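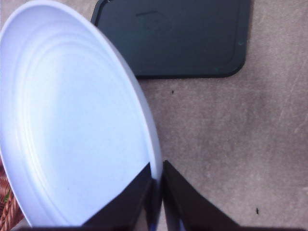

Picnic plates and trays, the big sort-out

Finally got the camping and picnic boxes down from the loft over the garage. Cold job for a winter weekend but if I leave it till July it never happens. Pictures first, notes under. Sorry for the spelling, typing this between loads.

The first one up top: big white plate, plastic, round, with the raised rings on the inside. Dark tray lying behind it, the blackish green one with the rounded corners.

More on the plates

The white ones are from the Susholm set. Bought as a set of 4, years ago, for the cabin at Wiveck. Light enough to carry a stack in one hand. The rings are nice to look at and a pain to wash, gravy sits in them. Soft brush, not the sponge.

Do not put them on the bottom rack. Learned that with the old yellow ones, which came out looking like potato chips.

Knife marks: baking soda and a little water, leave it a bit, rinse. Gets most of it. The rest is just age.

More on the tray

The green-black tray has a small lip all the way along the sides I can see in the picture, enough to stop a fork sliding off. Looks nearly black on a gray day. Take it out in the sun and the green shows up.

I use it for carrying things out to the long table, then it stays there and holds the bread. Lærke Stougaard asked me last summer where it came from. Egilsson, the one by the harbor, I think they stopped selling them. She got a red one instead and likes it fine.

Where it all goes

Plates flat in the low Binden box, paper towel between each. Tray on its side down the edge, otherwise the lid wont close. Cups in the other box with the tablecloth round them.

Box is 18 inches deep so theres room on top for the salad bowl if you turn it over. I keep the matches and the bottle opener in the bowl. Used to be in a bag, the bag got lost.

Label goes on the short end. Learned that too, they are stacked long side to the wall and you cant read a thing.

Still to do

Find the lid for the butter dish. Look in the blue cooler again.

New clips for the tablecloth, the old ones have rusted.

Ask at Wiveck if the cabin kitchen still has its own plates or if we bring all of ours.

Soup bowls and the big thermos get their own page, probably next weekend if the garage isnt freezing.

Posted Saturday, January 26, 2019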